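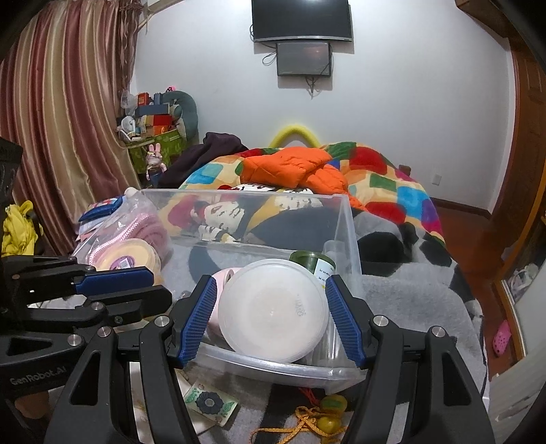 透明な収納ケースと、丸い乳白色のふた

2019年7月29日

負けた試合の翌朝に、監督の悪口を言わずに済ませる方法はないものかと、コーヒーを淹れながら考えていました。結論から申しますと、私にはできませんでした。ただ、悪口の中身が昔とは少し変わってきたように思うので、今日はその話を長々と書かせてください。

わが町のメルサムFCが、またしても後半の終わりに追いつかれました。相手はエネサム。得点は2対2です。引き分けなのだから負けたと書くのはおかしい、と妻には言われましたが、2点リードして迎えた後半にあんな追いつかれ方をされたら、帰り道の足の重さは負けたときと同じなのです(バス停までの坂がまた長い!)。

スタンドの声はだいたいひとつでした。「なぜ早く替えないんだ」。左サイドのリャオは、誰の目にも足が止まっていました。前半はあれだけ相手の裏を走り回って、先制点の起点にもなったのですから、疲れて当たり前です。それでも監督のダイ・フォンインさんは、腕を組んだままベンチの前に立っていました。最初の交代が告げられたのは同点にされたあとで、私の前に座っていた親子連れは、もう帰り支度をしていました。

私も声を張り上げたひとりです。喉がまだ痛い。ですから、ここから書くことは自分への小言でもあります。

交代が遅い監督は臆病だとよく言われます。流れを変えるのが怖いのだろう、と。けれども、うまくいっている十一人に手を入れないというのも、ずいぶん度胸のいる決断ではないでしょうか。早く替えて失点すれば「いじるからだ」と怒鳴られ、替えずに失点すれば「見ているだけか」と怒鳴られます。私などは去年の11月、まったく逆の理由でダイ監督に腹を立てておりました。あのときは後半の頭から主将のジョン・ズーハンを下げて、中盤がばらばらになったのです。あの晩の日記を読み返すと、「我慢が足りない」と太い字で書いてあります。我慢しろと言ったのは私でした。

それなら監督に責任はないのかといえば、そんなことはありません。私が引っかかっているのは、交代の時間よりも、控えの選手の使い方のほうです。今季のメルサムは、同じ顔ぶれがずっと先発を続けています。控えの若手が出てくるのは、勝負がほぼ決まってからの短い時間ばかり。それでは監督のほうも、いざ競った場面で送り出す自信が持てないでしょう。昨日の後半、ベンチを振り返ったダイ監督がしばらく動かなかったのを見て、私は、ああ、誰を呼べばいいのか迷っているのだなと感じました。私の勝手な想像ですから、違っていたらごめんなさい。

若い選手は、出してみなければわからないものです。私の甥も学生のころはずっと控えで、たまに出ると張り切りすぎて、開始早々に足をつらせていました。それが何試合か続けて使ってもらううちに、水を飲む間合いや、走らなくていい場面というのを覚えていきました。練習でいくら走っても、あれだけは身につかなかったと本人が言っています。

昨日の観客は575人でした。雨の予報だったことを思えば、よく入ったほうです。スポンサーのフレヴロウの青い幕の前には、いつもの太鼓の一団がいて、追いつかれてからも叩くのをやめませんでした。あの人たちには頭が下がります。私はといえば、同点のあと10分ほどは黙りこくって、冷めた焼きそばをつついていたのですから。

それから、ブーイングについてもひとこと。終了の笛のあと、リャオに向けて口笛を吹いた人が何人かいました。あれはいけません。足が止まったのは、それまで走ったからです。替えてもらえなかった選手に、替えなかったことの不満をぶつけてどうするのでしょう。本人はうつむいたまま、それでもゴール裏まで来て頭を下げていました。私の隣の見知らぬご婦人が、よう走った、よう走った、と大きな声で手を叩いてくださって、つられて周りも拍手になりました。あれは昨日いちばん良い場面だったかもしれません。

次はホームでの連戦です。ダイ監督にお願いしたいのは、どちらか一試合でいいので、若手をひとり、最初から使ってみてほしいということ。それで失点したら、きっと私はまた「なぜ替えた」と叫ぶでしょう。応援席に46年も座っていると、口だけは達者になります。どうか聞き流していただいて、監督は監督の思うようになさってください。

喉飴を買い足して、また坂を上って行きます。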